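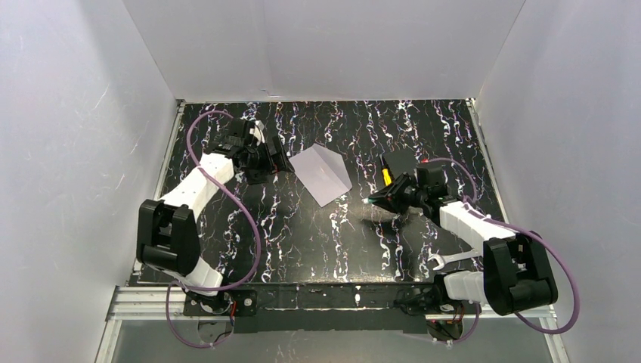
Manipulation Group, Korkness Building, Level 2

Equipment planning for next year: bring your wish lists, and then bring shorter ones

It is budget season again, when we all discover how attached we are to things we don't own yet. Requests for the coming year are due to Pentti Savolainen by December 7, 2022. Requests that reach him later will be read with sympathy and filed with last year's.

The two-arm cell stays. Paper folding is still the job it spends most of its hours on, and the folding people have made a decent case that they are not finished with it. A sheet of paper costs next to nothing. The pair of arms trying to crease it does not, and that is more or less the whole story of our spending.

Top of the list is a spare gripper. At the moment a dead servo stops the work until a part arrives, and everyone finds out how much reading they were behind on. Zullov has quoted $2250 for a complete assembly, brackets included, and will hold that price for 45 days. Subbarao Venkataraman would prefer to buy loose servos and build the thing himself. He has been asked to put a number on his own time, and we await it with interest.

Second is cabling. The purple cables take the scenic route, out in wide loops and back down to the base, and we would like longer runs with proper clips along the links. Nambiar sells the clips in bags of 59, a quantity that must have made sense to someone. One bag will do. Please do not order your own.

Third, a second cell. This comes up every year and every year it is the first thing crossed out. The difference now is that Urkstead is clearing out a demo unit in February and may let it go for less than list. We have asked for a written quote and for the bench dimensions, having learned from the cabinet in the hallway that it is worth measuring the door.

Hand tools come out of the small purchases line, as before. A wrench lives on the tabletop under the right-hand arm, and a wall rack has been proposed. The rack is $15. It has now been discussed in two meetings, which makes it the most expensive rack in the building.

For each request, please give the item, the supplier, the price with shipping, and what stops if we don't buy it. "Morale" was accepted once and will not be again. Forms are in the shared folder under Planning, in the version without "final" in its name.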